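Comms Room and Cabling Checklist
Site: Bondham office, ground floor
Inspected: October 5, 2022

Mark each line Yes, No or N/A. Add a comment for every No. Return the sheet to the site office within 5 working days.

Access and housekeeping

Door locks and closes without help: Yes
Key log up to date: No. Last entry is from June. Start a new page.
Floor clear of boxes and packaging: No. Two empty Zirmont cartons behind the door. Flatten and remove.
Walkway in front of cabinets clear: Yes
No food or drink in the room: Yes

Fire and electrical

Extinguisher in place, tag in date: Yes
Smoke detector uncovered: Yes — dust cap from the ceiling work has been taken off.
No power strips plugged into other power strips: No. One found under the Zein unit. Replace with a single longer strip.
Covers fitted on all outlets: Yes
Emergency light works on test: Yes, but dim after 2 minutes. Order a battery.

Cabling

Patch leads labeled at both ends: No. Labels missing on ports 50 and 51.
Leads free of kinks and sharp bends: Yes
No leads crossing the floor: Yes
Unused leads removed: No. More than a dozen are coiled on top of the end cabinet. 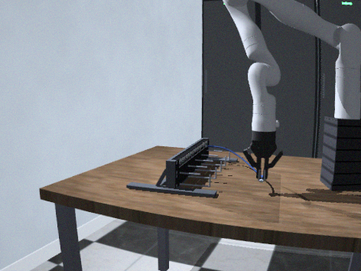
Spare leads should go back in the drawer by length. Throw out any lead with a broken clip — a loose plug can pass a quick test and still drop out later.

Cooling

Vents not blocked: Yes
Filter clean: No. Wulavness filter is gray on the intake side. Change it before the next visit.
Room temperature within limits: Yes

Follow-up

The power strip comes first. Labels and cartons can be done on the same day. The key log stays open until the next inspection.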